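Home | Season | Company | Diary | Box Office

Company Diary
December
By Ekrem Sarıgül, Resident Playwright

The second week of rehearsals for Yurt closed this evening at 6:40. The company has now read the full text twice, and the second act has been reduced by 7 pages. I record my thanks to the cast, who accepted the cuts with patience, although two of them lost songs they had already learned.

The morning was given to the letter scene. Our director wishes the mother to read aloud from the start. I had written the first lines as silence, and I continue to prefer it. We agreed to play it both ways at the Ketberg preview and to decide after that.

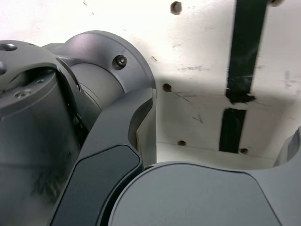 Dark gray arm, white panel behind.

After lunch the composer presented a new setting of the closing chorus. It is lower and slower than the old one and suits the voices better. The score now stands at 139 pages, and the copyist has asked that no further changes be made before the band call. I gave my word, with one exception - the bridge in the wedding song, which still ends on the wrong syllable.

The box office reports 447 tickets sold for the Trulberg run, from a total of 1,183. Sales for the matinee remain slow. The Pendov Playhouse has asked to see the script with a view to a spring transfer, and a clean copy will be sent once the second act is settled.
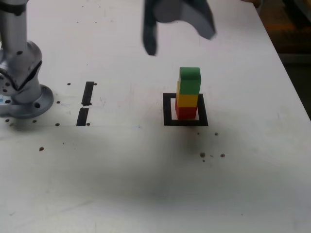

Red, yellow and green blocks inside the taped square.

I remained in the building until nine to rewrite the brother's exit. He now leaves before the song, and his sister sings the last verse alone. The new pages will be handed out at the morning call. The prologue still lacks a final line.

Comments (3)

Marit: Please keep the silence in the letter scene. I heard the first reading and it was the best part.

oldstalls: Will the matinee have captions as the last show did?

J.P.: Booked for Trulberg. Sorry to hear two songs are gone, I hope the river one stayed in.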